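Pen drive at Eltolport library brings in 1,919 pens and markers

Eltolport – The town library's first collection of unwanted pens, markers and highlighters closed at the end of May with 1,919 items handed in, the library said. Those that still write will be given to schools before the new term. The rest will be sent away for recycling.

Collection boxes stood by the front desk and at the Havlíček stationery store on the main street for six weeks. The library had hoped for 200 pens in the first week and passed that number on the second morning, after a local accounting office cleared out its supply closet.

Sorting is taking place in the library's ground-floor workroom. Every pen is checked for a cap and a working tip, then tried on scrap paper. Pens and markers go through in small batches so that caps do not get mixed up.

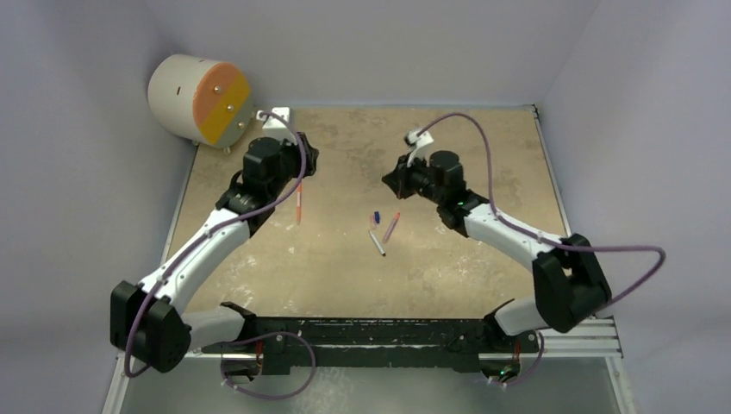 Ballpoints made up the largest share of what came in, followed by felt-tip markers. The library also received 129 highlighters, which teachers had put at the top of their wish list. Many of the markers were dried out, and a good number of ballpoints carried the names of hotels, banks and businesses that closed years ago. Those will be passed on as long as they write.

Crayons, correction fluid and glue sticks were not part of the drive but turned up in the boxes anyway. The library is keeping the crayons for its children's corner. Glue sticks and correction fluid will be thrown out.

Two schools are due to receive the first packages, one in Eltolport and one in neighboring Hurnach. Each package will hold a mix of blue and black ballpoints, with markers packed separately. The Hurnach school asked for extra red pens for grading, but few were handed in, and the library said it may put out a separate request for them in the fall.

Highlighters take the longest to check. A tip can look fine and leave only a faint line, so each one is drawn across a full line of printed text before it is passed. Pens with a clear barrel are quicker, as the ink can be seen without opening anything. Yellow was the most common color, with orange and pink some way behind.

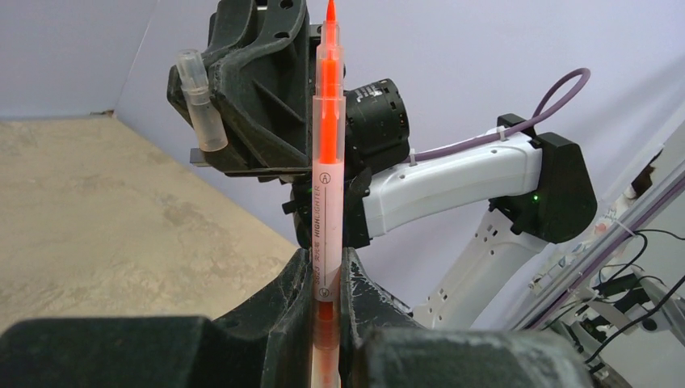 Highlighters that pass are stored flat in shoe boxes, sorted by color, until the school packages are made up. Any that leave a weak line are set aside for a second try the next day. If the line is no better, they join the recycling.

The recycling load will go to Tridard, a regional firm that takes plastic writing tools by the crate. The firm accepts barrels and caps together and does not ask for ink to be removed. Metal pens are not accepted and will go to the town's scrap metal container instead. The library is paying for one pickup from its supplies budget and expects the load to fit in a single van.

A few items were clearly dropped in by mistake. Among them were a fountain pen in a leather case and a silver mechanical pencil with initials engraved on the clip. Both are being held at the front desk, where owners can claim them by describing them. Anything not claimed by the end of the summer will be sold at the library's book sale.

The collection boxes have now been removed, and residents are asked not to leave bags of pens at the door. The library plans to run the drive again next spring – most likely for a shorter period – and is looking at adding rulers and scissors to the list. The Havlíček store has agreed to host a box again.

Schools that would like to be added to the list for the remaining pens can ask at the front desk during opening hours or write to the library by mail.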